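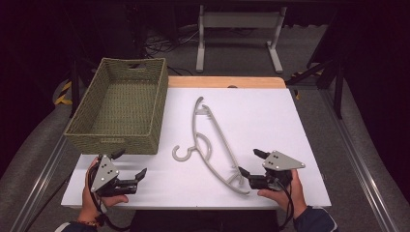 Clothes hanger

2023-06-22
By the editors, Ponbridge Household Encyclopedia
Print this article | E-mail this article

A clothes hanger is a device on which garments are kept in hanging position, so that they do not get folds and creases. In the usual form it has a hook, by which it is put on a rail, and two arms which follow the shape of human shoulders. It is used in homes, shops, hotels and laundries. The word coat hanger has almost the same meaning, although in some trades it is kept for the wide type which carries heavy outer clothes.

Materials

Hangers are made of wood, metal wire and plastic. Wooden hangers are strong and are preferred for suits and winter coats. Wire hangers are cheap and very thin, but they can leave a mark on the shoulder of a knitted garment, and they may rust in a damp cupboard. Plastic hangers are the most common in many households. They are moulded in one piece, or the hook is made separately and turns freely in the neck.

Many plastic models have notches in the upper side of the arms. These hold the straps of dresses and tops, which otherwise slide off. Some have also a lower bar for trousers.

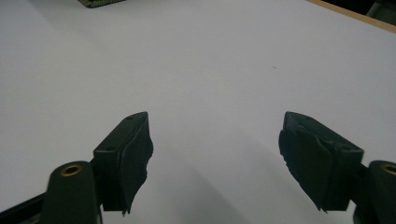 Sizes and storage

The width should be a little less than the width of the shoulders of the garment. A hanger that is too wide pushes out the top of the sleeve – this damage is difficult to remove, especially from wool. For children's clothes a width of 30 centimetres is often sold. A wardrobe needs a free depth of 55 centimetres or more, if adult coats are to hang straight behind a closed door.

Hangers not in use easily become tangled. They can be kept at one end of the rail or laid flat in a basket, with all hooks in the same direction. Knitted clothes are better folded on a shelf, as their own weight makes them longer when they hang.

Reuse

Shops receive large numbers of hangers together with new clothes. The clothing shop Soleck, in Ruscombe, began in September to collect them from customers, and 3000 were returned to its supplier, Shehu, in the first season. Broken pieces are more difficult, for the hook and the body are frequently of different materials and must be separated before recycling.
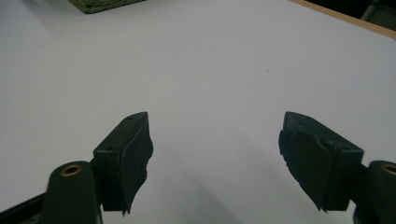 One reader has written to the editors that the best reuse is the simplest one, to take the same hangers back to the dry cleaner with the next coat, and that a wire hanger kept in good shape will serve for many years.

See also: Clothes rail; Drying rack; Wardrobe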